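Bratudeo progress report: June
Prepared for Madalena Morais, Foden
From Adelmo Mazza, software lead

Hi Madalena,

You asked for something shorter than last time and with fewer acronyms, so I've had a go. I've put the planner first, as that's where most of your money went this quarter, and left the dull but necessary tooling until later. Shout if you want any of the log files and I'll put them on the shared drive.

Where the planner has got to

When I last wrote, the two arms were still being planned one after the other. The left arm got its path, then the right arm had to make do with whatever space was left. That's fine for picking up a box. It's hopeless for a soft bag, where both grippers want to be in nearly the same place, and I lost a good part of the spring to paths that came back as "no solution" when I could see a perfectly good one with my own eyes!

Plerno (our planner, for anyone at your end reading this cold) now works out both arms together. The change I'm happiest with is the shared time line: each arm can slow down or wait for the other without the whole plan being thrown away. Planning for a two-handed hold on a bag used to take 11 seconds on the bench computer. It's now under two most of the time, with the odd slow one when the wrists have to turn a long way round. I'd like to get rid of those slow ones but I don't think they're worth holding up the next stage for.

Seeing the bag

The perception side is more mixed. We ran 243 trials with the new rim finder, on tote bags only, and it gave a rim the arms could use in 137 of them. I know that doesn't sound wonderful. The old one was so poor on dark cloth that we'd stopped bothering to score it, so I'm counting it as a proper step forward, but it isn't good enough to show anybody yet.

Most of the misses fall into two groups. One is handles: if a strap lies across the opening, the rim finder likes to follow the strap and goes wandering off down the front of the bag. The other is black on black, where a gripper finger gets close to dark fabric and the software can't tell which is which. I've started feeding it the arm positions, so it knows where the fingers ought to be and can leave those patches out. Early runs look better, though I've not done enough of them to give you a number I'd stand behind.

We also tried guessing the shape of the whole bag from one view. I'd drop that. It ate a fortnight, it was wrong about the back of the bag more often than not, and the arms only need the rim anyway.

Control and grip

Gripping is now done by feel as well as by position. Before, each gripper closed to a set width and hoped. Now it closes until it meets enough push from the cloth, then holds there, and the two sides share their readings so one arm doesn't haul the bag off towards itself. The sharing runs through Lins, our message layer, and we did have a nasty bug in it: readings from the right arm were turning up late whenever the camera stream was busy. I've given them their own channel and the delay has gone.

Still to do here is the pull itself. Opening a bag means moving both grippers apart at a matching speed and stopping before the cloth goes tight, and at the moment I'm setting the stopping point by hand for each bag. I'd much prefer it to come from the force readings.

Tooling

Not exciting, but it's saved me hours. Every run is now recorded with the plan, the camera view and the gripper forces lined up on one clock, and I can drag a slider back and forth to see what the software thought was going on at any moment. I've also written a replay mode, so a failed run can be put through a new version of the rim finder without touching the arms. There are 11 old failures in the replay set and every new version has to get through them before it goes on the bench. It's a small set and I want to grow it.

Two-arm hold on the tote

The bench task for this stage is an upright black tote with orange handles, with a gripper brought to the top from each side. The fingers end up very close together over the opening, much closer than the old planner would allow, and the front handle is left to hang. 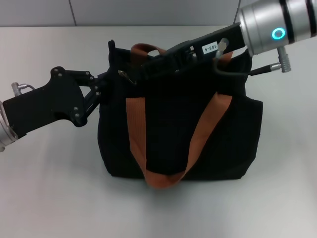
Next stage, and what I need from you

First job is the straps, then the automatic stopping point for the pull. After that I'd like to try bags that don't stand up by themselves, which will be a lot harder on the rim finder and may well send me back to the planner too.

Two things I need a yes or no on. Can I move the money set aside for whole-bag shape work over to more bench time? And are you all right with me keeping to totes until the rim finder improves, even though the original plan had rucksacks in by now? I'd say yes to both, obviously, but it's your call.

Happy to talk any of it through on the phone, mornings are best.

Adelmo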